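Ticket 127: Grip covers coming off on the handheld
Opened by: Negin Pakzad
Project: Tresico tabletop set
Status: open, waiting on parts

Hi all! So I've had a weird couple of sessions on the Bisteo handheld and I think I finally know why. I was getting through the cup and spoon tasks just fine, and then around demo 125 things started sliding when I closed on them. Spoons mostly, anything thin really. I'd squeeze, lift, and the handle would swing off to one side like it was on a hinge. I redid a bunch of takes before it hit me to look at the fingers (I know, I know).

First I blamed the trigger, so I backed the cable tension off and set it again. No change. Then I wiped both pads down with alcohol – a little better for maybe ten minutes, then the same slipping. After that I opened it all the way up over the bench and took a proper look.
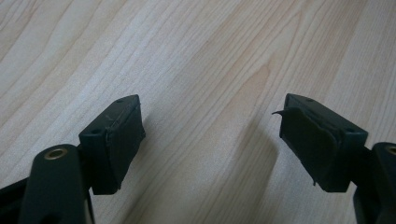
Pads and covers

The right one is the bad one. The rubber has torn at the corner and is curling away from the block, and you can see the seam where it's lifted off the gripping face. The left is in better shape, but there's a pale crease across it near the top edge and I don't love the look of it. The blocks themselves seem OK to me.

What I've tried since: superglue under the flap (held for 2 demos, then let go), and a wrap of grip tape, which I took right back off. It made the finger look different to the wrist camera and I don't want half the set with tape and half without!

Questions for whoever picks this up:

Does Safavi still have spare covers, or do we order from Greltitgate again? Last time that took ages and we need the full 2000 demos in by January.

Should I swap both sides together? I'd like to, so they wear the same.

And do we toss the slippy takes? I've tagged everything from 125 on as "check grip" and haven't deleted any of it. Some of them are decent recoveries and might be worth keeping – your call.

I'm on the other handheld until I hear back.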